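Dretovdale cell

Last revised in September
By Kinga Fekete

The Dretovdale cell is a simulated single-arm manipulation cell used for testing grasp settings before they are passed to hardware. It consists of a white jointed arm on an upright base, a black parallel gripper, a dining table with household objects, and a controller model named Praltum. The cell is maintained at Lutodano, where Ferdinand Ortner wrote the first set-up procedure.

Set-up

The cell is loaded from a scene file, which places the furniture first, then the robot, then the loose objects. The physics step is set before the objects are released, as a change made afterwards can leave them resting slightly inside the table top. The scene is then left to settle for 150 steps with the arm held still. Any object still moving at the end of this period is reloaded with a corrected starting height.

The gripper is zeroed next. Both fingers are driven to the open stop, the joint readings are stored, and the fingers are closed on nothing at low force. A difference between left and right readings at the closed position points to a fault in the linkage constraints and is corrected in the robot model. The controller gains are left alone at this stage.

Wrist view check

The wrist view is used to confirm that the jaws meet the object where the planner expects. Knives are held low on the hilt, with the jaws closed beneath the guard and the ribbed handle left clear. The contact points reported by the physics engine are compared with the view at each change of grip force.
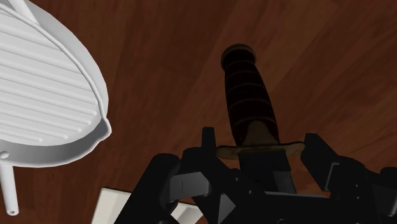

Kevin Coughlan objected to this part of the procedure, writing that a contact report should be trusted over any view, and that he had passed grips by eye which the engine later showed to be touching on one finger only. Ernő Bozsik replied that the two checks find different faults and asked for both to be kept. The procedure now requires both, with the contact report read first.

Arm alignment
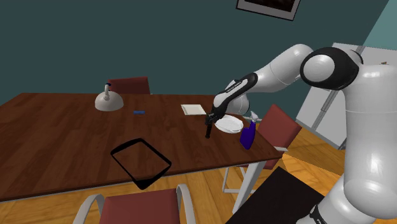 Alignment errors in the cell mostly come from the base transform. A small rotation at the base has little effect close to the column and grows with reach, so the check is made at two distances along the table. The fingers are first brought to point straight down, as they do beside the white plate, and the tool axis is compared with the table normal. The arm is then sent to the far end and the comparison repeated. If only the second reading is out, the base rotation is edited; if both are out by the same amount, the wrist offset is at fault.

Upkeep

Collision meshes are rebuilt whenever an object is rescaled. Thin parts, such as rims and guards, need a finer mesh than the rest of the object, and the present limit is 2540 faces. Above this figure the cell falls behind real time on the older machines.

Known faults

Fault 30 in the log concerns finger chatter at low grip force. It was traced to a damping value lost when the model was converted to the Annamalai format, and is cured by entering the value by hand after each import. Fault 1163, a drift of the wrist joint during long holds, remains open. Bence Hegedűs has suggested raising the solver iterations, which reduces the drift but does not remove it.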